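Brerport storage building, walk-through checklist, July
Areas covered: ground floor, loading side, stairwell, break room

1. Exits and aisles
Exit doors open from inside without a key: OK
Aisles clear to full width: NO
Comment: The Idville side was clear at 2 p.m. and I was told it is always clear. There were fresh drag marks on the floor leading to a stack of pallets behind the stairs. Marked as a fail until I see it on a visit that wasn't announced.

2. Fire extinguishers
Tags current: OK
Mounted and reachable: PARTLY
Comment: The one by the loading door has a coat hook screwed in over it. The tag is signed for every month in the same pen. I'd like to believe that.

3. Emergency lighting
Test button works: OK
Holds for the full test: NOT SHOWN
Comment: The log says 100 percent pass. Pressing a button for a second and letting go isn't a test. Run it properly and write down the time it quits.

4. Ladders and steps
Feet and rungs sound: NO
Comment: Two ladders have worn feet. The Vergara ladder has a "do not use" label and paint splashes on top of the label.

5. Shelving
Load signs posted: OK
Loads within limit: UNKNOWN
Comment: The sign gives a limit but there's no scale in the building, so I don't know how anyone checks. "It looks fine" was the answer I got. Upright 20 has a dent at forklift height. Unload that bay and have it looked at.

6. Cleaning products
Labels readable: OK
Data sheets on hand: PARTLY
Comment: The binder has a sheet for the old Cliltska floor cleaner and none for the one on the shelf now. The index claims 99 sheets. I gave up looking for most of them.

7. Waste and recycling
Containers emptied on schedule: OK, according to the schedule
Bottles drained before sorting: NOT SHOWN 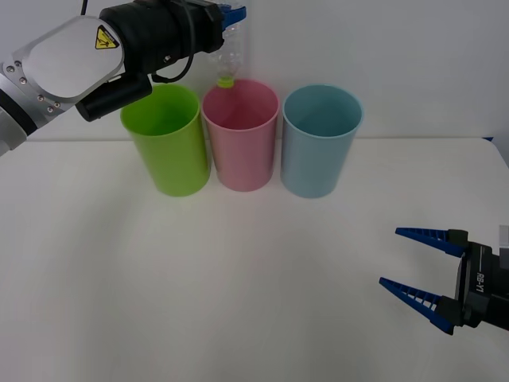
Comment: A schedule on the wall only proves that someone owns a printer. Add a column for initials and the time of day, and leave this item open until the next visit.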